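# Der Strauß, der nicht in die Vase wollte

*Von Blažena Slanina*

Die Meldung auf dem Bildschirm bestand aus einem einzigen Wort: Schutzhalt. Natália Danko las sie an jenem Vormittag im März zum siebten Mal, und zum siebten Mal ging sie um den Tisch herum, sah sich das Handgelenk des Roboters an und fand nichts. Kein Kabel war eingeklemmt, keine Schraube locker. Der Arm hatte einfach aufgehört, mit den Blumen in den Fingern.

Ich habe Danko in Enedov besucht, wo ihre kleine Gruppe für die Firma Gajdoš Greifaufgaben aus dem Haushalt erprobt. Gemüse in einen Korb legen, Brot in einen Topf, Blumen in eine Vase. Das Letzte klingt am leichtesten, und gerade dort ist der Fehler entstanden, der die Gruppe 40 Tage gekostet hat.

Ein Strauß ist für eine Maschine ein unangenehmer Gegenstand. Die Stiele geben nach, die Blüten hängen auf eine Seite, und der Schwerpunkt liegt nicht dort, wo die Finger greifen. Die Steuerung aber rechnete mit einem festen Körper. Wenn die Blüten den Tisch berührten, bekam der Kraftsensor am Handgelenk einen Wert, den er nicht erklären konnte. Er tat dann, was er für einen Zusammenstoß gelernt hatte, und hielt alles an.

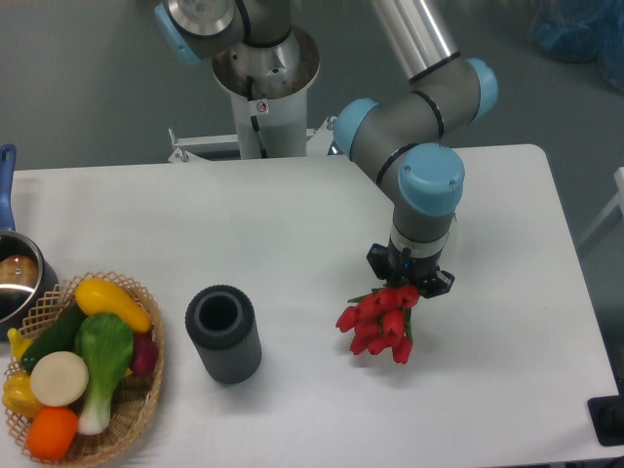
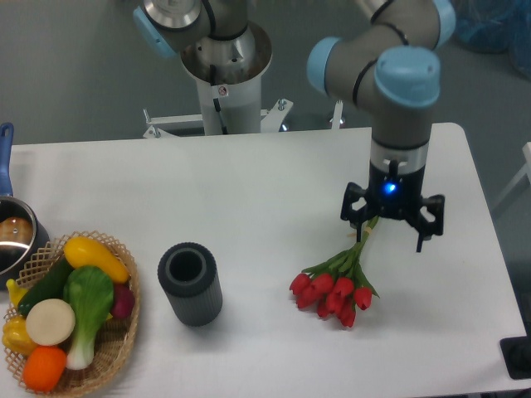
**Warum öffnet der Greifer bei einem Schutzhalt nicht einfach die Finger?**

Ein geöffneter Greifer lässt fallen, was er hält, und das kann ein Messer oder ein voller Topf sein. Deshalb bleiben die Finger geschlossen, bis ein Mensch den Halt quittiert.

Bis hierher wäre es nur eine lästige Störung gewesen. Zum Sicherheitsfall wurde sie durch eine gut gemeinte Änderung. Kristine Bautista, die damals die Software betreute, hob die Schwelle für die Kraft an, damit die Versuche weitergehen konnten. Sie schrieb es auch in das Protokoll, nur galt der neue Wert für alle Aufgaben und nicht allein für die Blumen. Von 1.000 geplanten Durchläufen waren 171 gemacht, als der Arm beim Ablegen gegen die Tischplatte drückte und nicht mehr anhielt. Danko schlug auf den Notaus. Verletzt wurde niemand, aber ihre linke Hand lag auf derselben Platte, eine Handbreit daneben.

«Ich habe mich nicht erschreckt, das kam erst am Abend», sagt sie.

Den Bericht über den Vorfall hat Yolandi Zwane geschrieben, eine Prüferin aus Birstead, und er trägt das Datum 25. Oktober 2022. Er ist kurz und in einem sehr ruhigen Ton gehalten. Zwane verlangt darin, dass eine Schwelle immer zu einer Aufgabe gehört und nach deren Ende von selbst auf den alten Wert zurückfällt. Außerdem darf während der Bewegung keine Hand mehr auf dem Tisch liegen - eine Regel, die es auch vorher gab, allerdings nur mündlich.

Bautista arbeitet heute in Sirkdale. Am Telefon hat sie mir lange erklärt, welche Zeile sie damals geändert hat und warum sie ihr harmlos vorkam. Den eigentlichen Fehler sieht sie früher, nämlich in der Annahme, dass jede Berührung mit dem Tisch ein Unfall ist. Bei einem weichen Gegenstand gehört die Berührung manchmal zur Arbeit.

Die Gruppe misst nun vor jedem Griff, wie stark der Gegenstand nachgibt, und der Arm fährt in der Nähe der Platte langsamer. Die Blumenaufgabe dauert dadurch länger, worüber man bei Gajdoš nicht glücklich ist. Danko hat die Verlängerung trotzdem beantragt, und die Antwort steht noch aus.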